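**Sukura is hiring a salon assistant for the Brendbridge shop, part time**

Sukura is a hair and scalp care salon. We do cuts, color, blowouts and deep conditioning treatments, and we need a second pair of hands at the wash stations. The job is four days a week, Tuesday to Friday, with a start in October. 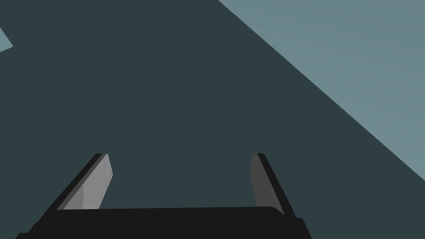

Do I need a cosmetology license to apply?

You need either a current license or proof that you are enrolled in a licensed program. Students should tell us how many hours they have left.

What the work includes:

- Shampooing, conditioning and towel drying
- Mixing color to the stylist's written formula
- Rinsing out toner and treatments on time
- Cleaning brushes, combs and bowls between clients
- Answering the phone when the front desk is busy

We use the Trelo booking system. Training on it takes two afternoons and is paid.
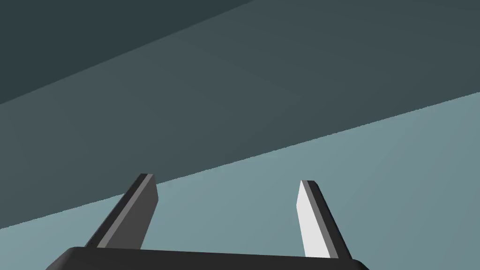 Shifts start at 8 in the morning, and on late days at noon. You will be on your feet for most of the shift, and your hands will be in water a lot. Gloves are supplied - tell us if you are allergic to latex. Assistants who stay past the trial period can start taking their own blowout clients.

Pay is hourly plus a share of tips. Staff get product at cost and one free color service every two months. 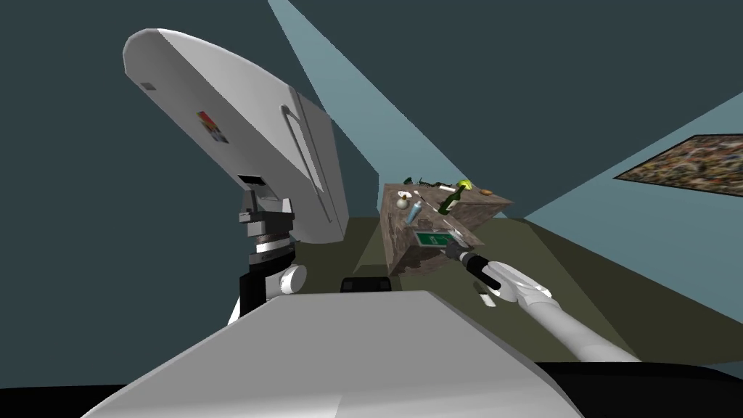
*White robot arm, raised*

**How to apply**

Bring or mail a resume and one reference to Sukura, 561 Tokgöz Street, Brendbridge. Please write "salon assistant" on the envelope. We will call everyone we want to meet, and the interview includes a short practical - one shampoo and one rough dry on a staff member.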